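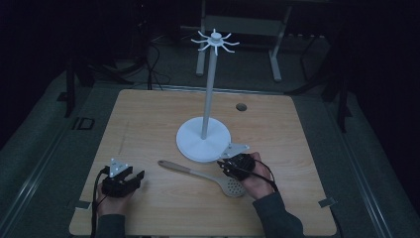 # Shared Kitchens in Staff Buildings: Speaker Notes

Session for building managers and office services leads, Jonport. Allow 40 minutes, including questions. Handouts are at the door. Please do not read the slides aloud; the audience has them.

## Slide 1: Opening

Good morning, and thank you for coming. The purpose of this session is to set out how the Negussie offices propose to run their shared kitchens from May onward, and to explain what will be asked of each building.

The kitchen policy now in force was written when most floors had a single sink and a kettle. Buildings have since added dishwashers, filtered water, and in some cases full ovens. The rules did not keep pace, and the floors have filled the gap with notices taped to cabinets. Several of these notices contradict one another.

*(Pause. Ask for a show of hands: who has taken down a notice in the past month?)*

## Slide 2: What the survey asked

The survey went to all staff at the Grunumgate and Cakska buildings. We received 540 replies. Respondents were asked about cleaning, storage, noise, and access. They were also given a blank box for comments, and most of them used it.

Speak briefly here. The full results are in the handout, and the audience will want to reach the proposals.

Points to mention:

- Storage drew more comments than cleaning at both buildings.
- Staff at Cakska reported that the kitchens are hard to use between noon and one o'clock.
- Staff at Grunumgate asked for clearer rules on food left in the refrigerators over a weekend.
- Requests for new appliances were few.

## Slide 3: Cups and mugs

This item takes longer than people expect. Personal mugs occupy a large share of cabinet space, and many belong to staff who have moved floors or left the organization. Cabinets are deep, mugs are stacked, and the ones at the back are seldom reached.

The proposal has two parts. First, each kitchen will hold a common set of plain mugs, which anyone may use and which go through the dishwasher at the end of the day. Second, personal mugs will be kept at desks or on open stands on the counter, where they can be seen and where unclaimed ones can be identified.

Stands should be placed away from the edge of the counter and clear of the kettle. Floors may choose their own style, within the small-items budget. Arms should be wide enough apart that a large mug can be lifted off without disturbing its neighbor.

*(If asked about breakages: the organization does not replace personal items. This is existing policy and has not changed.)*

## Slide 4: Refrigerators

Refrigerators will be cleared once a week, at 4 p.m. on the last working day. Anything without a name and a date will be discarded, along with its container. Sealed condiments in the door shelves are exempt until they reach the date printed on them.

Labels and a pen will be kept in the top drawer of every kitchen. The labels used in the Cakska trial came off cleanly and will be ordered for all floors.

Medication must not be stored in a shared refrigerator. Staff who need cold storage for medical reasons should speak to their building manager in confidence. A locked unit is available at each site.

## Slide 5: Dishwashers

The present arrangement relies on goodwill. In practice, the machine is loaded by many people and emptied by few. Under the proposal, the evening cleaning contract will include running the machine, and the morning contract will include emptying it by 8 a.m.

Staff will still be expected to scrape plates and load their own items. Knives and wooden boards should be washed by hand.

Tell managers that the contract change has been priced and approved. They do not need to find money for it locally.

## Slide 6: Quiet hours and meetings

Kitchens next to open work areas will not be booked for events before 3 in the afternoon. Birthday gatherings and farewells remain welcome and do not need a booking if they last less than half an hour.

At Grunumgate, the ground floor kitchen may be booked for larger events through the front desk. Organizers are responsible for returning chairs and taking surplus food away.

*(Expect a question about cooking smells. The answer is that reheated food is permitted on all floors. Managers should ask staff to use covers and keep the door closed, and should not single out particular dishes.)*

## Slide 7: What managers are asked to do

1. Remove all existing kitchen notices and replace them with the single printed sheet.
2. Give staff two weeks to collect personal items from the cabinets.
3. Store unclaimed mugs for a further month, then donate them.
4. Report faults through the building desk and not directly to the contractor.
5. Name a contact for each kitchen.

The printed sheet is one page. Please do not add to it. If a floor has a need that the sheet does not cover, send it to office services and it will be considered at the next revision.

## Slide 8: Questions

Leave at least ten minutes. Questions about parking, heating, or desk moves should be referred to the afternoon session in the same room.

Spare copies of the sheet are in the box beside the lectern, with a Spanish version underneath.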